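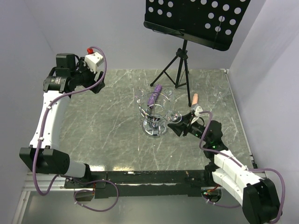 Bench notebook, cell 2, Skeltonside
Jan 9, 2021
Entry by M., read through by Hendrik Verbeke

Purpose: go through the draft house rules for the two-arm cell against the cell as it stands, and write down what has to change before the rules are signed off. The draft came over from Stanside in October and was written for their single-arm bench. Parts of it do not carry over.

State of cell at start. Both arms on the front rail, powered. Green lights showing on the right wrist. Left arm parked high over the back left corner, jaws down. Right arm brought in low towards the glass rack. Music stand behind the rack, tilted to the front. Purple cylinder lying across the upper part of the rack. Grey walls on three sides, front open.

1. Definition of the working area

Draft says "the area the arm can reach". For one arm that is good enough. For two it needs to be split into left only, right only and shared. The rack is in the shared part and so is most of the stand. Proposed wording:

"The shared zone is any part of the table that both grippers can reach without moving a base on the rail. Only one arm may be inside the shared zone at a time unless the task sheet says otherwise."

Hendrik objects to "unless the task sheet says otherwise", as every task sheet will then say otherwise. He is probably right. Changed to "unless a two-arm task has been run at reduced speed first and the run is logged".

2. Park position

Draft asks for the arm to be parked "clear of the table". Neither of ours can do that without the elbow going out over the front, where people stand. Parking high at the back corner on the same side is better. Rule rewritten: gripper at the back corner, higher than the tallest object on the table, jaws pointing down and closed. Left arm is near enough to this now. The saved right-hand park pose is too close to the stand and wants doing again.

3. Cables

This is the part where the draft is weakest. It has one line, "cables to be kept tidy". Both purple gripper cables run down the outside of the arm and then hang in a loop at the front. The left loop goes under the front of the table. The right one swings out past the base housing near the right edge.

Slack is needed for the wrist to turn, so we can't pull them tight. What we can do is say where the slack is allowed to be:

– on the outside of the arm, never between the two arms
– no loop lower than the underside of the table frame
– no loop standing out past the side of the table where a sleeve or a trolley handle can pick it up
– clip at the base end, so a snag pulls on the clip and not on the connector

By that list the left loop wants shortening and the right one fails on the third point. Both to be re-dressed before the next run. Fit clips at the same time.

4. Clear objects

Not in the draft at all. The rack is clear, the base of it reflects, and there is a second clear piece near the right edge of the table that is very hard to pick out against the grey. Our own vision checks are poor on clear parts, and so is a person leaning in to set up.

New rule: any clear object on the table is entered on the task sheet with its position, and is placed before the other objects and taken off after them. Any clear object not on the sheet is to be off the table before motors are enabled. The piece at the right edge is not on today's sheet. Logged as a finding.

I suggested a strip of matt tape round the base of every clear part. Hendrik does not want it, because the tape would change what the cameras see and the earlier runs could no longer be compared. Left open. To ask Trivdale what they do.

5. Tall and light objects

The music stand is both. The legs spread a fair way over the tabletop and a gripper coming in low from behind the rack could catch one. The holder is perforated, with the wall showing through the holes, so a depth check on it can give odd values. Rule: tall objects are treated as a solid block, from the table up to the highest point and as wide as the legs, when setting keep-out volumes. Do not model the holes.

Height of block for this stand set at 400 mm above the lowest part of the holder, which leaves a margin for re-tilting. If someone raises the pole the block has to be redone.

6. Housekeeping

Small orange and tan bits along the top edge of the rail. Source not known. The draft has the rail wiped weekly. I have changed this to before every session, with a dry cloth, power off, and a look at the bits before they go in the bin. If they are shavings from a fitting we want to know which fitting. Bag them and write the date on the bag.

7. Speed during set-up

Draft has no number. We use 5 per cent of full joint speed for any move with a hand inside the walls, and hold-to-run on the pendant. Written in as such. Second person at the stop button for the whole of it – not "nearby", which is what the draft says.

8. Log review

Went back over the old run log while the controller was exporting. 1,389 lines, of which over 400 are marked "manual stop" with no reason given. That makes them useless for deciding whether the zone limits are any good. From now on a manual stop needs a reason code. Five codes to begin with: contact, near contact, cable, lost object, other. "Other" must have a few words after it.

Tiêu build of the controller does accept a free text field on stop, but it is switched off by default. Switched on today. Not yet tested.

Actions

Re-dress both gripper cables, fit clips – me
Save new right-hand park pose – me
Clear part at right edge: remove or put on sheet – Hendrik
Query to Trivdale on marking clear parts – Hendrik
Keep-out block for stand, check against the model – me
Wipe rail, bag debris – whoever is in first

Draft stays at revision B until the cable work is done. No two-arm runs in the shared zone before then. Single-arm runs are all right with the other arm parked and its motors off.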